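Section 7. Faults During Cloth Handling

7.1 Dropped or slipping cloth

This section applies to the Brovholm hand-held gripper, used singly or as a pair. It covers the fault reported most often from the Ustcombe site: the fingers close on a fabric edge, the operator begins the lift, and the cloth slides out. Fault code 61 may or may not appear in the log.

CAUTION: Keep the fingers of your free hand out of the gap between the pads whenever the gripper is powered. The pads can close without warning after a fault has been cleared.

1. Stop the recording and release the trigger fully.
2. Lay the cloth down on the table and move it clear of the gripper.
3. Open the fingers and hold the gripper over bare tabletop in good light.
4. Examine the inner faces, the edges and the lower tips of both pads. Look for lint, thread ends and other debris.

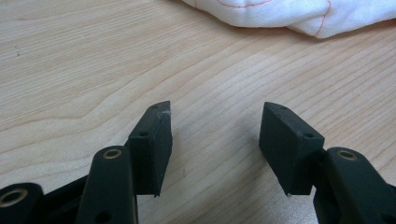 Figure 13. Finger pads open above the tabletop. Small white specks on the pad edges.

5. Switch off the gripper and remove any debris with the soft brush supplied. Do not use a blade or a solvent. Both will damage the pad surface.
6. Check that each pad is firmly seated on its linkage arm. A pad that rocks under light finger pressure must be replaced before further use.
7. Switch on and run the open-close test. If code 61 returns, go to Section 7.3.

Note: Clean the pads after every 300 grasps, or sooner if the fabric sheds. Sites using the earlier Smits pads should follow the interval printed in the pad kit.

7.2 Cable pull during two-handed folding

A cable under tension can twist the gripper on the hand and spoil the alignment of the fingers. In November, a twisted gripper at Ustcombe closed on the operator's sleeve. The operator was not hurt, but the session was lost and the cable connector had to be replaced.

Before starting a fold, leave enough slack for each hand to reach the far side of the cloth. Route each cable away from the fabric and check that it cannot catch on the table edge or on a clamp. Sleeves should fit closely at the wrist.
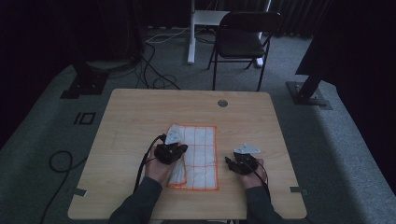 If a cable becomes tight during a fold, lower the cloth first and then open the fingers. Do not pull against the cable – the connector is rated for straight loads only. Disconnect power before freeing a trapped cable, and inspect its full length for cuts or flattened areas. A damaged cable must be taken out of service and returned to Minetti for replacement.

7.3 Code 61 after cleaning

Repeat the open-close test once. If the code remains, label the gripper as faulty and do not use it. Record the serial number and the last log entry on Form 98.

Section revised Dec 29, 2020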